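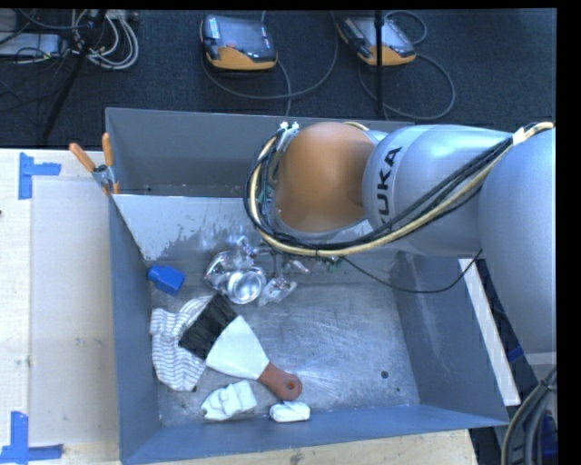
*Mixed household items in the metal test bin, with a KUKA arm at the bin wall. Photo: Wumbei*

**Wumbei publishes results of bin-picking gripper comparison**

*Three end effectors tested on one arm with a common item set; full data and test procedure now available to integrators*

June 2020. Wumbei, an independent test shop for material handling equipment, today released the results of a comparison of three robot grippers in unsorted bin picking. The report covers pick rate, drop rate and cycle time for each gripper on the same arm, controller and camera, using one set of household goods.

The grippers tested were the Pakasach two-finger parallel gripper, the Grorden suction tool and the Wunex combined tool, which carries a suction cup and fingers on one body. All three were supplied by their makers on loan and returned at the end of the work. None of the makers paid for the tests or saw the results before release.

**Test setup**

Picks were made from an open sheet-metal bin with a bare floor. Metal was chosen over a plastic tote for its reflections, which reduce the quality of depth data near the walls and floor. The bin position was held constant, and the work surface beside it was marked with tape.

The item set had 29 objects in four groups: rigid plastic, cloth, hand tools and brushes, and small folded or wrapped goods. Items were placed in the bin in a loose, partly overlapping layer. A putty knife lying across a cloth was treated as a valid start state, and the arm was free to take either item first.

Each gripper made 100 attempts per group. An attempt counted as a success if a single item was lifted clear of the front wall and held for 9 seconds. Lifting two items together counted as a double pick and was logged separately. Payload settings and tool center point were entered again after each tool change. Arm speed was the same for all runs.

**Results**

On rigid plastic, the suction tool had the highest pick rate and the shortest cycle time. The parallel gripper lost most of its attempts on this group within a finger's width of the bin wall, where the path planner rejected the approach.

On cloth, the order was reversed. The parallel gripper and the combined tool both held folded fabric for the full period. The suction tool sealed on cloth in 19 of its 100 attempts, and most of those seals failed during the lift.

Hand tools gave the widest spread between runs. Flat scraper blades were easy to seal on and hard to pinch, and handles were the opposite. The combined tool could use either method, but its larger body made contact with the bin wall more often. Brush bristles could not be held by suction in any attempt.

Double picks were most common in the small folded goods group, with all three tools.

"The main limit on the combined tool was size," said Augustina Lamptey, test lead at Wumbei. "In the middle of the bin it did well in every group. In the corners it ran out of room, and we had to accept a tilted approach or skip the item."

**Cable routing**

The report includes a section on cable dress. Early runs of the combined tool were stopped when the hose and cable bundle reached the limit of its slack at high wrist angles. The bundle was rerouted with a longer loop, and all of the early runs were discarded and repeated. Wumbei advises integrators to check bundle slack at the four bin corners before setting joint limits.

"We changed the loop length twice," said Kojo Akolgo, who was responsible for the cell wiring. "The second length is the one given in the report. It suits this bin depth and should be measured again for any other."

**Limits of the study**

The results apply to one arm, one bin and one item set. Finger pads and suction cups were the standard parts supplied with each tool. Wear was not measured. A single camera position was used, and no attempt was made to tune grasp planning to each gripper beyond the settings given by its maker.

**Availability**

The report, the item list and the attempt logs can be requested free of charge from Wumbei. Logs are supplied as plain text, with one line per attempt. A second round covering soft fingers is in preparation, and makers who wish to submit a tool should write to the test desk.

**About Wumbei**

Wumbei tests grippers, cameras and controllers for warehouse and light assembly work, and publishes its procedures with its results.

**Contact**

Ekow Sowah, Press and Publications, Wumbei
Technical questions: Augustina Lamptey, Test Desk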